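Esden Tabletop Set: data card
Version 2, updated Mar 25, 2026

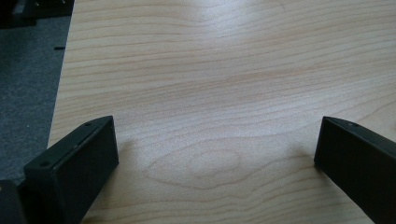
Esden is a collection of short handheld gripper recordings made for training pick-and-place policies. It was gathered by Tellura at the Inholm office, with a smaller batch from the Caron site. Every recording is a person moving the tool by hand through one tabletop task. Clips open with the fingers apart over bare tabletop, and the two black fingers stay in view at the lower corners so that a model can read the opening width from the picture alone. The pale grained table is the most common surface in the set. Glare from overhead light is left in, and we did no colour correction.

Contents

The set holds 2000 recordings across 225 object and task pairings. Most run under 30 seconds. Each folder has the video, a pose track for the tool, the finger opening over time and a one-line task label in English.

Collection

Operators were given the task label and a starting area on the table, and otherwise left to do the job as they liked. Both left-handed and right-handed operators took part. Recordings where the pose track dropped out were thrown away and done again. Dropped objects and second tries were kept, with the field "retry" set to true.

Calibration was checked at the start of each session. The January sessions at Caron used an older finger mount that sits slightly wider. Their opening values have been rescaled to match, but you may want to leave them out if you need fine grasp widths. Filter on site = caron.

Labels

Task labels were written before recording and checked afterwards by a second person. Colour names follow a fixed list (see colours.txt). "Grey" covers anything from silver to charcoal.

Known gaps

Surfaces are mostly flat and light-coloured. There is very little glass, no food and no liquid. Lighting is indoor only. A policy trained on this set alone did poorly for us on dark benches, and adding even a small amount of local data helped.

Splits

Train and test are split by object, so no test object appears in training. Backgrounds are shared between the two.

Use

Free for research and teaching. Please don't try to identify operators from hands or sleeves. Report bad clips by folder number through the issue tracker.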